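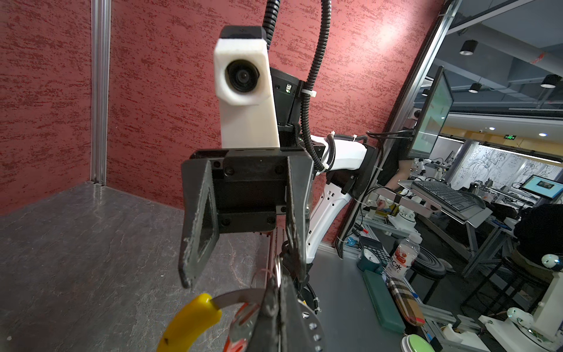 Just exclude the duplicates and carry on, according to the support rep at Fuvano, as if that were the end of it. I have my doubts and would like to hear from people who have done this with their own books before I touch anything.

We bank with Boden. Up to May the transactions came into Fuvano over the direct bank feed, and they were fine. Then Boden dropped the direct feed and we were moved to the Lakatis connector. When I hooked it up it pulled in a stretch of history I hadn't asked for, and I now have 11 lines in the bank screen that I'm sure are already in the register. Same amounts, dates a day or two apart, and the payee text is different. The old feed gave me "Đàm" for our packaging supplier. The new one gives me a string of numbers and the first half of a street name.

What worries me is that one of the matching rules had auto-add turned on. I found a $200 payment to Đàm sitting in the register twice, both in May, both marked cleared. May was already reconciled. The reconciliation report still says the difference is zero, which I don't believe for a minute.

The rep says excluding is safe and "doesn't affect your books." Is that true for the ones that were added already? And is there a way to find the rest without going line by line?

pennyweight_ledger
Posted 26 August 2024

2 replies

tillroll

Exclude is fine. I exclude stuff all the time and nothing bad happens. Select them all, batch actions, exclude. If you got two of something in the register delete one of them. Also turn off auto-add, it causes more problems than it fixes.

You could also disconnect the account and connect it again, that cleared it up for me one time. Or use the CSV import, Boden lets you download up to 500 rows.

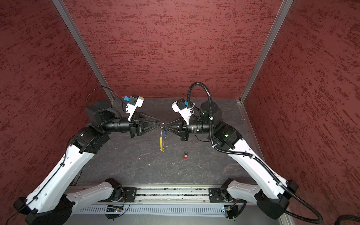 Two robot arms fastened to a metal rail.

pennyweight_ledger

Thanks, but "delete one of them" is the part I'm asking about. Both say cleared. Which one? And wouldn't reconnecting pull the same history in all over again? That's how I got here.
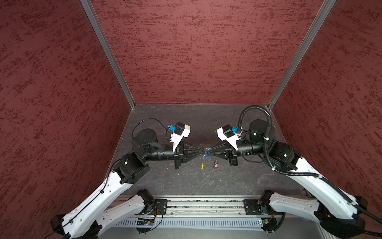
By carbonpaper, member, Bookkeeping & Bank Feeds board

I wouldn't reconnect anything. It may have worked for the poster above, but a fresh connection asks the bank for history again, and you'd be sorting through the same lines with a new set on top. Leave Lakatis connected and clean up what you have.

The rep is half right. Excluding a line that is still waiting in the bank screen does nothing to your books, since it was never in them. Once a rule has added the line, it's a real transaction and the exclude button is no help. Those are two different jobs and support tends to answer the easy one.

As for the zero difference, look at the date on the report. Fuvano saves the reconciliation report as it stood on the day you finished. If a rule dropped another May payment into the register afterward, the saved report won't show it. Go to the reconcile screen as if you were starting the next month and look at the beginning balance. If it doesn't agree with the ending balance on your last reconciled statement, something with reconciled status was changed or removed. If it does agree, the extra payment is probably only marked cleared (C) and hasn't been reconciled (R). People read those two letters as the same thing. They aren't.

So before deleting anything:

Print or save the May reconciliation report, the detailed version.

Open both $200 payments and check the status letter on each. The one with R is the one you reconciled, and it stays. The one with C came from the new feed, assuming your statement shows only one payment. Check the actual statement from Boden for this. Suppliers do get paid the same amount twice in a month, and I've seen someone delete a perfectly good payment on the strength of a matching number.

If the old payment is linked to a bill, open the bill and make sure it's still shown as paid. If the C one has somehow grabbed the bill, move it back first.

Undo the C one from the categorized tab, then exclude it when it drops back to the review list. I prefer that to deleting it in the register. A deleted one also drops back to review, and with auto-add still on, the rule will happily add it again.

Turn off auto-add first, in other words. I agree with tillroll on that much.

For finding the others, run a transaction detail report on the bank account, filter to cleared but not reconciled, dates up to the end of the last month you reconciled, and sort by amount. Anything on that list is either a duplicate or something that hadn't hit the bank yet when you reconciled. On a small account it's a short list. Mine had 9 lines on it and I'd been told there were none.

I don't trust the built-in duplicate finder, for what it's worth. It compares payee text, and yours has changed, so I'd expect it to come back clean whatever is in there.

pennyweight_ledger

The beginning balance agrees, and the second Đàm payment is a C. The statement has one payment. I've turned off auto-add and I'm going down the list now. There's a merchant fee on it that I can't place at all, so I may be back.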